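Getting a gray concrete garage floor clean before sealing it?
Posted in Home & Garage, 149 views

Hi everyone! We finally moved into our place in Bulden and I am so excited because for the first time in my life I have a garage. It's a two-car with a bare concrete floor, never painted as far as I can tell, and I want to turn it into a place where we can do projects all year long. The floor comes to a little under 500 square feet.

The trouble is the oil. There's one big dark patch where the last owners must have parked, plus a bunch of smaller drips near the door. I've tried dish soap and a push broom (twice!) and it got lighter but it's definitely still there. There's also a chalky white line along the back wall that brushes off and then comes back after rain.

I'd love to put down a clear sealer in April when it warms up. Do I have to get every last bit of the oil out? And does the white stuff matter? I don't mind hard work, I just don't want to do it all and have it peel by summer. I've got a shop vac, a garden hose and a cheap pressure washer I haven't opened yet.

Thanks so much, I've been reading this board for weeks and already learned a ton!

onu_porch_light

Oh, you are going to love having a sealed floor! I did mine two years ago and I still go out there with my coffee just to look at it.

Go after the oil first, before you wash anything else. Cheap clay cat litter works great on whatever is still near the surface. Pour it on thick, grind it in with your shoe, leave it overnight and sweep it up. Then switch to a real concrete degreaser. Dish soap is fine for a fresh drip but an old stain laughs at it. Mix the degreaser the way the label says, get the spot damp, pour it on and scrub with a stiff nylon brush, then let it sit for as long as the label allows without drying out. Rinse, vacuum up the dirty water with your shop vac, and do it again. My worst spot took four rounds and the fourth one made the biggest difference, so don't quit early!

Please don't hose that dirty water down the driveway. Our town has a drop-off for oily stuff and yours may too, so call and ask.

When you think it's done, do the water test. Sprinkle a little water where the stain was. If it soaks in and the concrete turns dark, you're in good shape. If it beads up, there's still oil in there and a sealer won't grab.

Mine is plain gray concrete with a clear matte sealer, so it kept its natural color, and I love it that way.
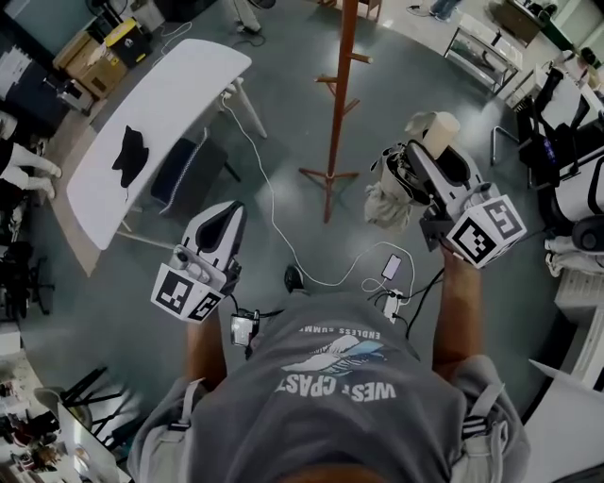 West Coast shirt, gray concrete floor

As for the white line, I had some of that too, and a dry brush plus a bit of white vinegar and water took care of it. Rinse well after. It hasn't come back for me, but my back wall is on the uphill side and I also fixed a gutter that same fall, so who knows which one did it.

Have fun with the pressure washer! Keep the tip moving or you'll etch little stripes into the floor. Ask me how I know.

fotunum52

Great advice above, I just want to jump in on the white powder because it can matter quite a bit. It's mineral salt left behind when water comes up through the slab and dries. If it keeps coming back after rain, you've got moisture moving, and a film-type sealer that sits on top can turn cloudy or flake off over that area.

There's an easy way to check. Cut a square of clear plastic a foot and a half on each side, tape all four edges down tight near the back wall, and leave it from Monday morning to Tuesday morning. If there's water under the plastic or the concrete has gone darker, hold off. Tape a second one down in the middle of the garage so you have something to compare it to.

If it turns out damp, look into a penetrating sealer. It soaks in and lets vapor out, and there's nothing on top to peel. It won't give you any shine, though. Drying time matters as well. After my last rinse I waited a full week with a fan going, and I'm really glad I did.

Good luck, and post some pictures when you're finished!

osau_garage_14

just paint it. we painted ours and it's fine except where the tires go

bulldogs_and_bikes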